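Pre-press inspection checklist, with my comments
Benedek Sipos, layout and print design
Job: Sturnley seed and bulb catalog, 34 pages plus cover
Printer: Marquez

I go through this list on every print job before the files leave my desk, and clients keep asking to see it, so I'm posting the one from the Sturnley catalog with my notes left in.

1. Page size and bleed
OK. Bleed is on all sides, and I opened the spreads one at a time to make sure the color really runs out to it. Page 17 had a green panel that stopped dead at the trim line. Fixed!

2. Fonts
OK after a fix. Everything is set in Gratent, which I love for small captions (the numerals are so clear). One leftover text box was still in the font from last year's file -- an empty box, but it threw up a warning every time I opened the document and it was driving me up the wall.

3. Image resolution
Three images too small. Two were swapped for bigger versions the client found in a backup folder. The third is the tulip on the order page, and I just shrank it until it held up. It looks better small anyway.

4. Color
OK. All images converted, no stray spot colors left in the swatches. I also checked that the body text is plain black and isn't built out of four inks. Tiny serifs in four inks go fuzzy if the press is even a hair off.

5. Product data
Needs a second look. There are 759 item codes, and they came in as a spreadsheet and got poured into the tables. I compare the first and last code on each page against the sheet, then let the client read every line. Prices with a zero on the end had lost it on the way in (4.5 where it should say 4.50), so I reran the import with that column set as text.

6. Overset text
OK. Andano, the plug-in I use for tables, flags this for me, but I still scroll through by eye. Long Latin plant names are the usual culprits.

7. Page numbers and index
Fail, then OK. We moved the roses forward two spreads in June and the index never got updated. Rebuilt it, spot checked about a dozen entries, all good.

8. Folds, staples and gutters
OK. Cover and insides are separate files, the way Marquez likes them. I printed a rough dummy on office paper, folded it, and wrote the page numbers in pencil. Please do this even if you feel silly!

9. Final PDF
Exported, opened on a different computer, and read start to finish with a coffee. File name matches the job ticket.

10. Sign-off
Client initials on the cover proof and on the index. I'm still waiting on the order form, so that page stays marked open. 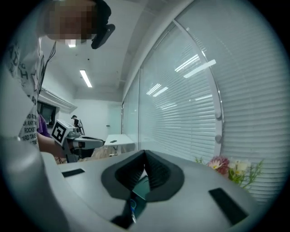

Once the order form comes back I'll export that page again and run items 6 and 9 one more time before it all goes over to Marquez.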